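The Falthorpe reopens its north wing, and the storerooms come with it

A new documentary follows the museum through its longest closure

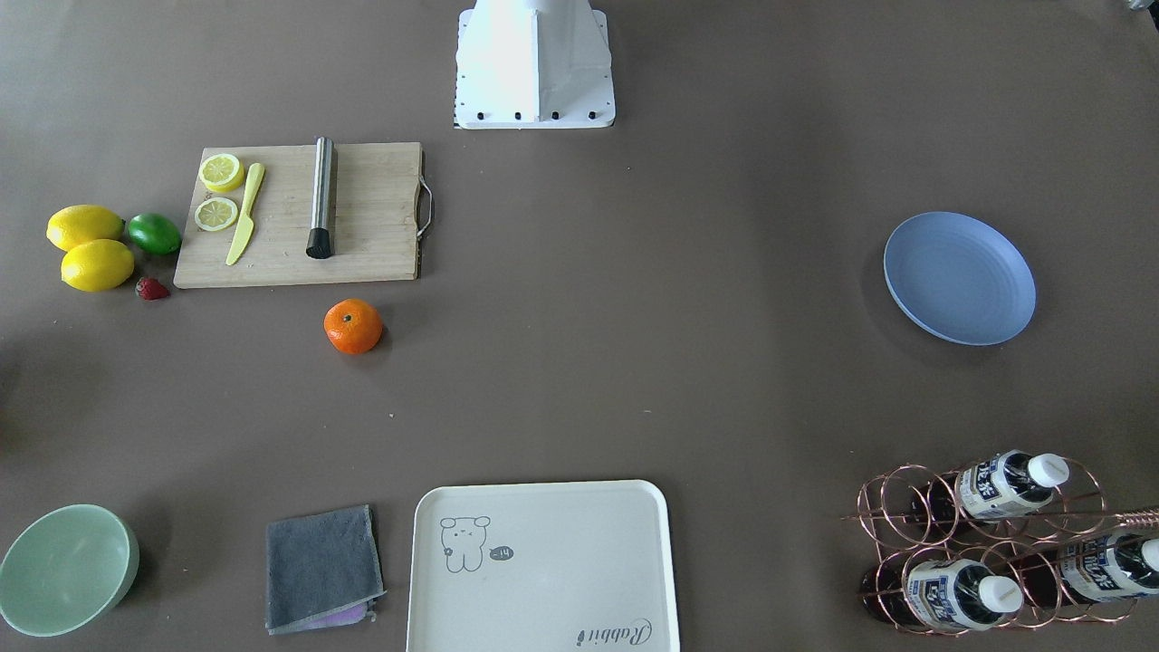

What is the film about?

It covers the rebuilding of the Falthorpe's north wing, from the day the galleries were emptied to the first public opening.

The Falthorpe has never been a large museum. It owns far more than it can hang, and for most of its history the bulk of the collection sat in a basement that flooded twice. When the north wing closed for roof repairs, the museum decided to move the stores upstairs and let visitors walk through them. The documentary, made by the production company Climon, records how that decision played out.

Most of the first half is packing. Framed works go into crates, the crates go onto trucks, and the trucks go to a rented warehouse. A crew followed the conservation staff through the winter, including a long stretch in December when the heating failed and the paper collection had to be moved a second time. There is little music and no narrator. Staff explain what they are doing while they do it.

The second half deals with the building. The architects at Szulc proposed glass-fronted racks on two levels, with 600 works on view at any one time. The museum wanted 1000. The argument over that number takes up a good part of the film, and it comes down to floor loading and the width of the aisles. Szulc's figure stood.

Money is handled more briefly. The viewer learns that the budget was cut during construction and that a planned cafe was dropped, but the film does not say how much was lost. A section on the Prornine bequest, a group of 100 prints that had not been shown since they were given, is stronger. Several turned out to be mounted on acidic board, and the work of freeing them is shown at length.

The wing opened to the public in August 2023. Admission to the open stores is included in the museum ticket, and the racks are rehung every 5 months. The film screens daily in the ground floor lecture room. Seats cannot be reserved.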